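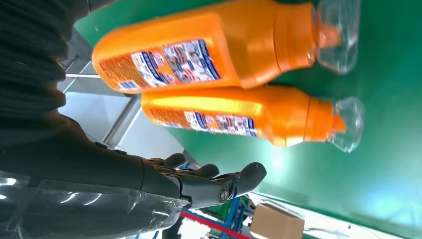
Nillen 手套件试用两周,横放瓶子抓取的问题汇总

楼主:skumstead_lab
发表于三月,阅读 279

先说配置。手是 Nillen 的多指手套件,臂是我们原来就有的双臂平台,控制软件用 Tamuno 的基础授权。套件里包括左右两只手、腕部相机支架、线束和一份 PDF 手册,手册里接线部分写得清楚,力控参数部分很简略。

测试物是带透明盖子的橙色塑料瓶,放在绿色台面上。任务分两种:瓶子立着,抓起来放到另一边;瓶子横躺着,抓起来扶正。

立着的基本没问题。横躺的问题比较多,两个瓶子并排贴着的时候尤其麻烦。瓶身光滑,手指从侧面进去会先把瓶子推着滚,滚到一半再合拢,握的位置就偏了。我们一共跑了 200 次横躺抓取,单瓶的成功率能接受,两瓶相贴的时候失败 13 次,大部分是滚动造成的。

想问一下用过的人,你们是改接近角度,还是换指尖?

1楼:pingtai_laozhang
先改角度。默认轨迹是手掌朝上从侧面托,对圆瓶不友好。改成手掌朝下,从瓶身中段往下罩,拇指和其余手指同时合。Tamuno 里有个“同步闭合”的选项,默认是关的。

2楼:luosi_m3
不同意一楼。从上往下罩,手指尖很容易顶到台面,硬台面上试几次指尖皮就磨了。我们的做法是换 Pluvurus 的软指尖,一套 199,贴着台面滑进去也不怕。

3楼:pingtai_laozhang
回复 2楼:指尖顶台面是高度没标好。台面高度重新标一遍,留两毫米,不会磨。软指尖我也用过,抓光滑塑料确实更稳,但是脏得快,一沾灰就打滑,要经常擦。

4楼:Zulema Figueroa
我在做售后支持,不是 Nillen 的人,是代理这边的。补充两点。第一,套件固件在二月更新过一次,闭合时各手指的先后顺序改了,如果楼主是旧固件,滚动会更明显。第二,软指尖装上以后要重新做零点,不然力的读数会偏大,手会提前停。

5楼:skumstead_lab(楼主)
谢谢。查了一下,我们左手是新固件,右手是旧的,发货的时候就不一样。这个希望代理那边注意。

右手升级以后重新跑了一轮。桌上同时放几个瓶子,有人在旁边换位置,机器人只管抓横着的。
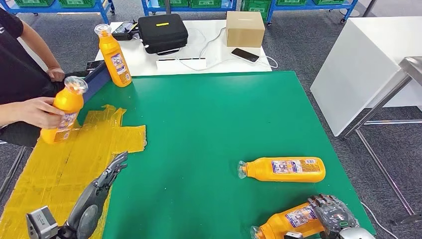 接近方向按一楼说的改了,指尖先没换。滚动少了很多,握住的位置大多在瓶身上,不再滑到瓶底那头。现在剩下的问题是扶正这一步,手腕转到一半会停顿一下,然后继续,不知道是软件规划的原因还是腕关节限位。

6楼:luosi_m3
停顿多半是规划器在换解。你把起始姿态里肘部抬高一点再试。
另外两瓶相贴的情况你重测了没有?只测单瓶不说明问题。

7楼:skumstead_lab(楼主)
两瓶相贴的还没测完,测完再贴数据。

8楼:Torbjørn Haugland
我更关心价格。这套东西加上 Tamuno 的授权,一年下来不便宜。只是抓瓶子的话,两指平行夹爪加一对 V 形指垫就够了,横着立着都能抓,坏了自己就能修。多指手的维护你们算过没有?

9楼:skumstead_lab(楼主)
回复 8楼:只抓瓶子确实不需要多指手。我们后面还要拧盖子、按泵头,夹爪做不了,或者要换好几种工装。维护费用目前没有数据,两周里只紧过一次指根的螺丝。

10楼:Torbjørn Haugland
拧盖子也有专用工具头,换一次几秒钟。我保留意见。你要是半年以后还在用,回来说一声螺丝紧了几次。

11楼:xiaobai_2hao
请问基础授权能不能录示教轨迹?官网写得很含糊。

12楼:Zulema Figueroa
回复 11楼:基础授权可以录,可以回放,但是不能导出。要导出得买上一级。

13楼:pingtai_laozhang
不能导出这一条我觉得很不合理,自己录的数据还要另外付钱。买之前一定要问清楚,我们当时就没问。

14楼:skumstead_lab(楼主)
回复 6楼:肘部抬高以后停顿没有了,谢谢。
固件的事代理已经登记,说以后发货前会核对左右手版本。软指尖订了一套,到了以后用同样的瓶子再跑 200 次,和硬指尖对比。

15楼:luosi_m3
记得先做零点。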